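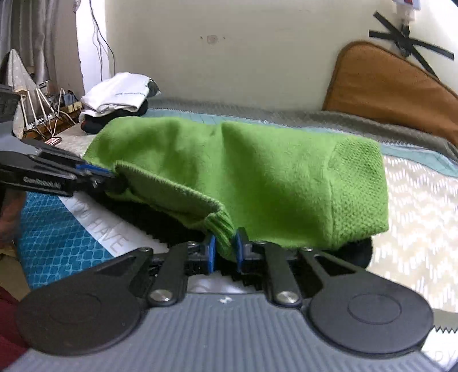 Green fleece, ribbed section at lower left, coarser knit panel beyond the seam at right.

August 1, 2019. Garment bench, K. Kariuki

Continued the folding and fabric notes on the bright green garment from the Wetia lot. Entered in the book as piece 13. The purpose today was to settle the folding order for mixed-fabric pieces before the Jokent sheet is revised. Shrinkage is Tuncay's and is recorded separately.

Fabric. The main part is soft fleece. The panel past the vertical seam is a coarser, bumpy knit with noticeably less drape. Held up, the fleece falls in broad vertical folds and the knit keeps a fairly straight side and a square upper corner. The rib is narrow with close parallel ridges. The reverse reads as a duller olive where it is in shadow. I did not match it against the color cards, so treat "olive" as a description only.

Weight of the piece: 250 g on the small scale, after conditioning overnight on the rack. Orhun had 2 g more on the same scale before conditioning. I have kept my figure.

Folding, first order (rib first). Gathered at the rib, brought it up to the opposite edge, then folded across. The rib pulled the fleece in and the crease landed off center. Finished stack was higher on the rib side. Pressing by hand lowered it but it rose again within a few minutes.

Folding, second order (knit panel first). Laid flat, turned the knit panel in along the seam, smoothed the fleece toward the rib, then folded across. The seam makes a usable line and the panel holds its edge without being pressed. Stack was flatter and the outside face was all fleece. The rib still wants to gather. Opening it out to its full width before the last fold helps.

Third order (fold across first, panel last) abandoned. The knit sat on top and slid off when the piece was moved to the shelf.

Stack height under the acrylic plate, second order, 138 mm for the test stack on shelf B. I have no comparable number for the first order, the stack leaned too much to get the plate level.

Seam and edge. The stitched edge on the folded-back flap is finely ridged and lies well. No loose threads found. Seam between fleece and knit checked from both sides, no skipped stitches. The fleece bulges next to the central crease when the piece is held from above, so do not measure width in that position. Lay it down and leave it a minute.

Lint: the fleece sheds a little onto the bench mat. Wiped down with the damp cloth before starting the next piece. Şengül wants the lint weighed. The small scale will not resolve it and the Boateng balance is still out for calibration.

To do
Repeat second order after one wash, same rack, same conditioning.
Ask Tarık whether the Dristen pieces have the seam on the same side. If not, the sheet needs a mirrored version.
Change step 4 on the Jokent sheet to "open rib to full width."
Find the other acrylic plate.

Added later: Tarık checked, Dristen seam is on the opposite side. Mirrored version needed. Orhun has the sheet.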